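October 4, 2020

**Ullport lab tries two control gloves on the same arm**

The Rarkisard workshop in Ullport has finished the first part of a trial comparing two sensor gloves as controllers for its robot arm. Work began in September and the results were posted to members this week.

Both gloves were put through the same household jobs, mostly folding cloth and moving bottles, and each wearer did them by hand at a table so that the finger readings could be compared before the arm was involved. The first glove, from Samarakoon, reads bend at the knuckles only. The second, a Bruson model, also reports fingertip position.

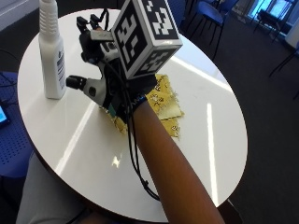 *A sensor glove with a cube marker on the back of the hand, during table work with cloth at Ullport.*

Abelardo Huaranga, who ran the trial, said the group logged 360 attempts with the Bruson glove and 305 with the Samarakoon. The Bruson readings were steadier when the fingers closed on thin fabric. The Samarakoon glove was quicker to put on and needed less calibration between wearers - a real advantage on days when several people took turns.

"For bottles I would use either one," Huaranga said. "For cloth I want the fingertips."

Hand position in the room is tracked separately, using printed cube markers and fixed cameras. Huaranga said tracking dropped out most often when a wearer turned the wrist far enough to hide the marker, and that a second camera angle fixed most of those cases.
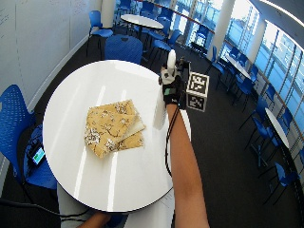 **Will the gloves be tested with the arm itself?**

The arm tests start once the wrist mounts are ready. The plan is 300 attempts per glove, using the same two-finger gripper throughout so that only the controller changes.

The workshop has not decided which glove it will keep. Cable wear will count in the decision - the Samarakoon glove needed one lead replaced during the September sessions. Members who want to wear a glove for the arm tests can sign up at the front desk in Ullport.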